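Gripper upkeep technician, part time
Povolden, hand-held gripper bench
Closing date: Oct 25, 2026

We need someone to look after our hand-held grippers. Previous adverts for this post promised "the future of robotics". Most of the job is screws, pads and straps, and we would like to hear from people who find that good news.

The grippers go out to ordinary homes, where people use them to handle clothes and bedding. They come back with worn pads, slack jaws and a note that says "fine". You should not believe the note. You will strip each one down, check that both jaws close square, change the pads and write up what you found.

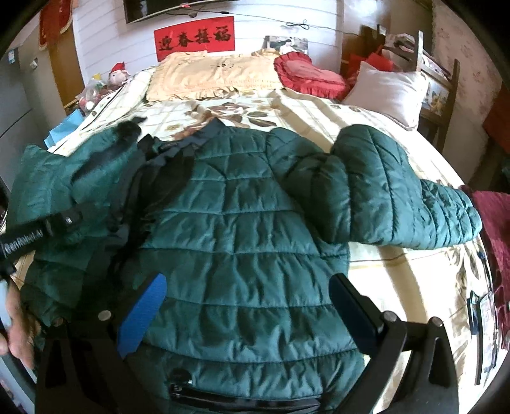 Quilted coats are what we test on before a gripper leaves the bench again. A tool that grips a foam block nicely can still slide off a padded sleeve, and we have stopped trusting the foam block. Our supplier rates the pads for 3000 closes. We have our doubts, and part of your job will be to keep a log that settles it.

You will need:
Steady hands and experience of repairing small mechanisms
Clear written English
The nerve to fail a tool when people are waiting for it

A robotics degree is no help here, though we won't hold it against you.

The contract runs for 280 hours, starting in December, with a review after the first 3 weeks. It may be extended – we make no promises.

Write to Ciarán Fahy at Povolden, quoting reference 304. Tell him about something you repaired that later broke again, and what you did about it. Please don't send a video.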